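Clear Covers for Shared Desks: Our Bitdale Project Report

My group got the study desks, and I was pretty happy about that because I spend half my life at one!

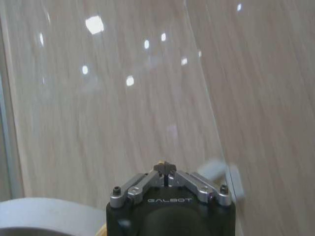 We wanted to know if a see-through cover keeps a light wood-grain top looking decent without hiding it (the old green felt ones at Gangate did the job but were ugly as anything). We started in November with 15 desks, half a term each way, and kept a tally of new scratches and pen marks. Uncovered, we logged 377 marks. Covered, it was 347, so yeah -- a much smaller gap than I'd hoped for.

Most of the damage was along the front edge, where people lean their bags, and our covers stopped short of it. I reckon that's the whole story, but my group didn't all agree. Colour didn't change that we could tell. Crumbs getting underneath was the big complaint, and wiping them out took ages.

If we did it again I'd cut the sheets longer and round off the corners -- the square ones kept catching on sleeves. The full tally sheets are in the Shukla folder.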